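The Tower from Poltcombe

The computer came from the Arabzadeh office with the side panel already off and the screws in an envelope.

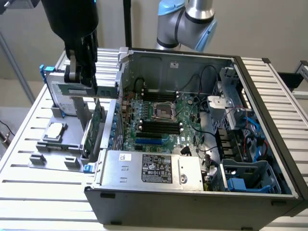
Parvaneh Zarei said the processor had been sold before she ever signed for the thing, and that I shouldn't go looking for it in the bottom of the box. She said this over the phone. She had kept the firm's books on that computer for 14 years and wanted one folder off it.

"Which folder?" I asked.

"Letters. My father's. He used to come in after closing and type them at my desk."

I wrote that down on the work order, under job 786. The shop was quiet in November. I had a printer to finish for Rivico and then nothing until the morning.

The hard drive was still in its carrier, the blue tab sticking up. I took it out and set it on a folded towel. Then I hooked it up to the bench computer and waited. It spun up, clicked, and went quiet. I turned it off, made coffee, and tried again at 4. The second time it stayed on.

There was no folder called Letters. There were invoices, payroll, a lot of scanned receipts, and a folder called Zedudness. I thought it was some program's leftovers. I opened it anyway. Inside were seven files, all addressed to a brother in another country, all starting with the weather in Poltcombe.

I read half of the first one before I stopped. It was about a roof.

I copied them to a stick and called her back.

"Zedudness," she said. She was quiet for a bit. "I made that word up when I was small. It meant being too tired to go to bed."

"Do you want the rest of the drive?"

"No. Does the case have to go back to the office?"

I said they hadn't asked for it. She told me to keep the power supply if it was any use, and asked what time I closed. I said six. She came at ten past, and I had left the light on.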